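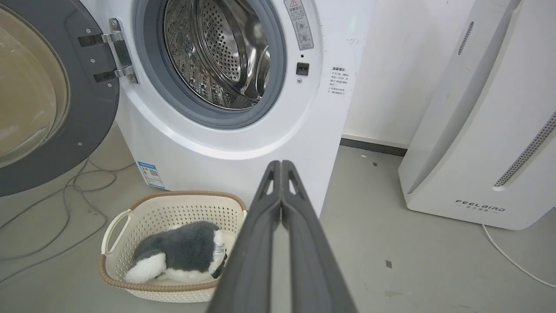
El penguin test, o cómo cargar una lavadora en muchas lecciones

Última actualización: 29 oct 2018

Eirini Tzavaras lleva media vida doblando ropa ajena y tiene una opinión formada sobre las pinzas. «Dos dedos para un calcetín me parecen bien. Para una sábana bajera ya me gustaría verlos». Trabaja en Renholm, una lavandería que recoge ropa de residencias y hoteles pequeños, y desde julio pasa las mañanas en la sala de pruebas, enseñando a un robot lo que ella hacía sin pensar.

La empresa contrató el sistema a Nirkunine. Para empezar se eligió un ejercicio modesto: una lavadora doméstica, un cesto y un pingüino de peluche. «El pingüino es el empleado más puntual de la casa», dice Eirini. «Y no pide vacaciones en agosto».

Le pregunto qué cambia para ella. Se lo piensa. «La espalda, sobre todo. Antes me agachaba yo. Ahora me agacho para recoger lo que se cae, que es otro tipo de agacharse». También ha cambiado el vocabulario: en el descanso se habla de trayectorias y de agarres, palabras que antes solo usaba su hermano Grigoris, y para quejarse del autobús.

Grigoris trabaja en el turno de tarde y es menos comprensivo. «A mí me dijeron que venía a ayudarme. Llevo 87 días ayudándole yo a él». Reconoce, eso sí, que la puerta le ha dado que pensar. Abrirla es una cosa; apartarla sin que estorbe, otra, y con el cristal redondo no hay esquina donde apoyarse. «Una persona empuja con la cadera. A ver quién le explica la cadera a una máquina». 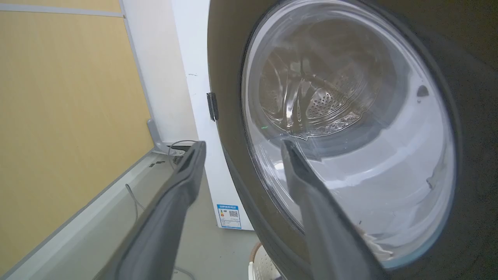 Un dedo de la pinza, contra el cristal de la puerta.

Panagiotis Mavromatis, que coordina el proyecto por parte de Renholm, prefiere hablar de plazos. Su plan contempla 500 repeticiones antes de pasar a toallas y no quiere oír la palabra «sustituir». Se la menciono. «Nadie se va a la calle», responde, y mira a Eirini como si fuera ella quien lo ha preguntado. «Los puestos se transforman». Ella levanta una ceja - gesto que, según me explica luego, también lleva años perfeccionando.

La transformación, de momento, consiste en una hoja donde se anota cada intento con una palabra: bien, regular o pingüino. La tercera categoría la inventó ella y Panagiotis ha tenido que incluirla en el informe mensual. 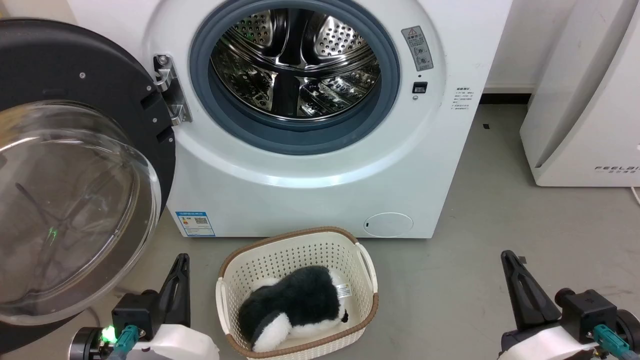
El informe lo leen en la oficina central, donde nadie ha cargado una lavadora industrial, y vuelve con preguntas. La última era si se podía prescindir del cesto. «Les contesté que sí, que el pingüino puede venir andando», cuenta Eirini.

Lo que le preocupa es quién va a decidir el ritmo. En la planta lo marcaban ellas: si una compañera iba cansada, las demás aflojaban y la jornada salía igual. El programa nuevo lo fija desde una pantalla, y Grigoris ya ha pedido por escrito que los descansos no dependan de ella. Le han contestado que se estudiará. «Que lo estudie el robot», dice él, «que para eso repite tanto».

A Eirini le han ofrecido un curso para formar a otras compañeras y un suplemento en la nómina. Va a aceptar, con una condición que ya tiene Panagiotis encima de la mesa: que las sábanas bajeras las siga doblando una persona hasta que ella diga lo contrario.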